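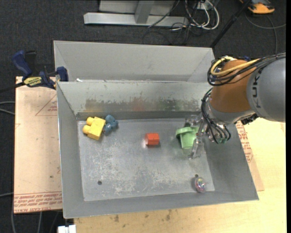 I have been collecting and mending second-hand toys for longer than I care to admit, and today I get to announce that Ellard is opening a proper toy swap room. Doors open on July 20, 2019, at our Grason shop, and I couldn't be happier! The idea is simple: bring a few bits your children have finished with, and take a few different ones home. It's all loose pieces, so don't worry about boxes or full sets. A yellow toy block with two round studs, a small red-orange one and a light green cup sort of thing can all share the same grey metal bin, and a scuffed bin floor has never put a toddler off a good rummage.

We tried the swap out in March with 18 families, and it was noisy and brilliant. I had planned to sort everything by size and colour beforehand (I even bought labels), but the children tipped the lot together within minutes and seemed much happier that way. So mixed bins it is – with one shelf kept aside for puzzles, as a missing piece is a misery for everyone.

A swap session lasts 60 minutes and costs nothing. You can bring up to 15 pieces each time, washed please, and nothing that runs on batteries. We check every piece before it goes out, and anything small enough to be swallowed goes into a separate box for children over three. Cracked toys come home with me to be mended or recycled.

Our friends at Torvik are lending us play mats and low stools, and Drelus is supplying the tea, coffee and squash. I'm hoping to run 11 sessions before the end of the year, and more if people keep turning up.

There's no need to book. Prams can be left just inside the door, and if you have a bag of odd blocks too big to carry, ring the shop and we'll arrange to collect it.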